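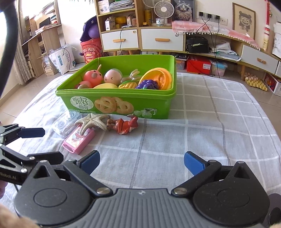

My toys never go back in the box they came out of, a reader from Planau wrote to me in May, so what's the point of having boxes at all? Fair question, and I've been stewing on it ever since, mostly while picking bits of plastic fruit out of the sofa.

I do think boxes are worth it, but small ones. We had one enormous chest for years and everything in it sank. Now I keep old biscuit boxes and give each one a single job: toy fruit in one, animals in another, odds and ends in a third. A green box of butter cookies makes a lovely fruit crate once the cookies have gone (no hardship in our house!) and the bright colour means even a three-year-old can tell you which one it is.

Wash the box first. Warm water, a drop of washing-up liquid, then leave it open overnight. Butter hangs about in the corners and play grapes that smell of shortbread get licked.

Leave the lid off. I know, the dust — but a lid is one more thing to lose, and mine ended up as a tray for snails.

Tip everything onto a tablecloth before you sort. It stops the round things rolling off, and when you've finished you can gather up the corners and shake the crumbs out of the back door. I use a checked one that's past its best. Anything that isn't fruit goes in front of the box while I decide about it, so that's your foxes, your starfish, your little pots that must have belonged to something.

A real dried starfish isn't really a toy, by the way. They snap if you look at them wrong. Ours lives on the windowsill now, next to the shell from Gromemska.

If you'd rather buy boxes, the Hubmann stacking ones are decent, though the corners scratch a painted shelf. Bernoton do a clear one I wanted to like and didn't. It cracked inside a month.

For sticky fruit, 3 drops of washing-up liquid in a bowl of warm water and an old toothbrush for the pineapple bits. Dry them on a tea towel. Hollow ones need a good squeeze, then another squeeze the next morning, and don't put them back until they've stopped dribbling.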